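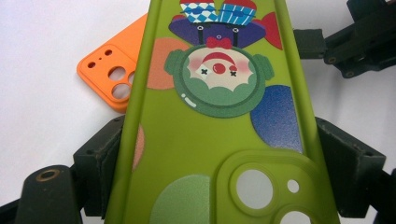 Do I need to know anything about design to take part?
You only need to own a phone, use it most days and have opinions about what you keep it in.

We are Briltance, a small studio that draws and sells phone cases, and we are looking for people to join our winter home panel. If you have ever stood in front of a rack of cases for far too long, unable to choose between the sensible one and the silly one, we would dearly love to hear from you.

What the panel is

Over eight weeks you will use cases from our next collection, Atis, on your own phone, at home, at work, on the bus, wherever your day takes you. Every other week we send you a short set of questions to fill in online. Some are practical (does it slide out of your pocket, can you reach the buttons with gloves on, does it pick up lint from your coat) and some are more a matter of taste, such as whether you still like the artwork after a month of looking at it, or whether your kids have stolen it. Long answers are welcome! We read them all, usually over coffee, and we argue about them afterward.

There is also one group chat by video, an hour long, in the evening. You can keep your camera off if you prefer.

Who we are looking for

Anyone aged 18 or over who lives in the United States and can receive packages at a home address. We would especially like to hear from people who work with their hands, people who drop their phones a lot (no judgment, half of our studio is in this group), and people over 60, who were badly underrepresented on our last panel. That one had 1,114 applicants for 400 places, so please don't be discouraged if you tried in November and didn't hear good news. You are very welcome to apply again.

You can't take part if you or someone in your household works for a company that makes or sells phone accessories.

What you get

You keep every case we send you, and panel members who finish all four sets of questions receive a $60 gift card. Postage is on us, both ways, if something arrives in the wrong size.

How to apply

Fill in the form on the Panel page of our website by 30/12/2022. Please tell us your phone model, the kind of case you use now, and a few lines about what bothers you most about it. There is no need to polish your writing. If the form gives you trouble, call the Brundard Street studio on a weekday morning and one of us will gladly take down your answers over the phone.

We will write to everyone, whether or not we have a place for you, and the first packages go out two weeks after that.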